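Drying Clothes Indoors Through a Wet Winter
July 12, 2025

The household has now completed its third winter review of laundry practice, and the findings are set out below for readers who have asked for them.
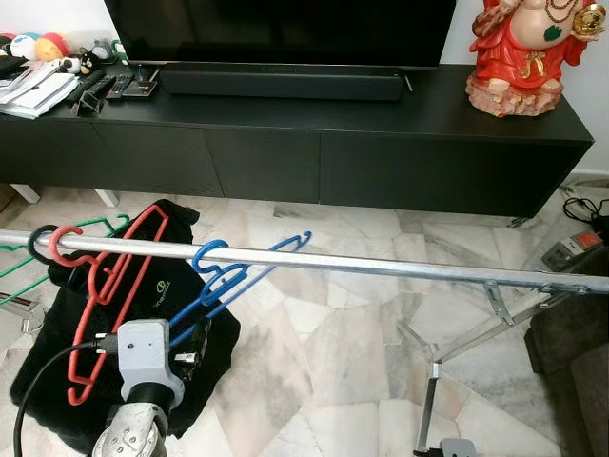
The clothes dryer was retired in February, following a power bill of $113 that could not be explained by the air conditioner alone. All washing has since been air-dried. In fine weather this is done on the line in the yard; in the wet months it must be done inside, and it is the indoor arrangement that has required the most revision.

Placement was the first matter to be settled. A position near a north-facing window is preferred, with a clear gap between garments. Shirts and school jumpers are placed on hangers before they leave the laundry, a practice that has reduced ironing considerably. Towels remain difficult. A heavy bath towel may take two days in July, and it is now household policy that no more than three are washed at once.

Humidity was the second matter. The hygrometer, a Zirell model purchased on sale, recorded 90 per cent on one particularly poor morning — a figure that prompted an immediate change in routine. Windows on opposite sides of the house are now opened for fifteen minutes after breakfast, regardless of temperature.

Loads are started by 7 am where possible. Woollens continue to be dried flat on the spare bed, and a further note on the removal of mildew from bathroom grout will be published when the trial is complete.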